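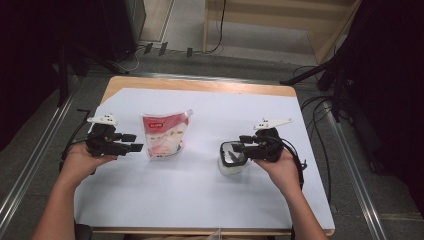
Open day at the Zutstead workshop

The automation group opened its workshop at Zutstead to members on April 30, 2019, with demonstrations running through the afternoon. The main item was Todus, the group's work on teaching two-armed handling from human demonstration. The robot arms themselves stayed switched off for most of the visit. Training material comes from people holding the grippers directly, and this was the part members had asked to see.

The operator works at a small table covered with a sheet of pale paper, with a black two-jawed gripper in each hand. Each gripper carries a white bracket marked with black dots on top, and a cable runs back from it. The task on show used a plastic pouch with a spout cap and a short translucent cup. Pouches are a awkward class of object for a gripper: the walls give way under load, the contents shift, and the centre of mass moves as the pack is tilted. A grip that holds a full pouch will often crush a half-empty one.

Recording is done in sets of 90 attempts per object pair, with a pause between sets to reset the positions. The Todus library held 700 usable attempts at the end of January and has grown since. An attempt is rejected if the jaws leave the view for too long, or if the two recordings drift apart in time. The second fault was traced to a loose connector and has been less common since it was replaced.

After the break, visitors were offered a turn with the grippers. Nine took part. Most closed the jaws too early on the first attempt – the usual error, as there is no feel at the fingertips and distance has to be judged by eye. None of these attempts will be added to the library.

A short talk on Stelia, the playback software, followed in the side room. Version 3 allows an attempt to be slowed and stepped through with both jaw openings plotted on one chart. Questions were mainly on calibration and on the cost of the Gouveia arms, for which the group has no current price.

The slides are available from the workshop office on request.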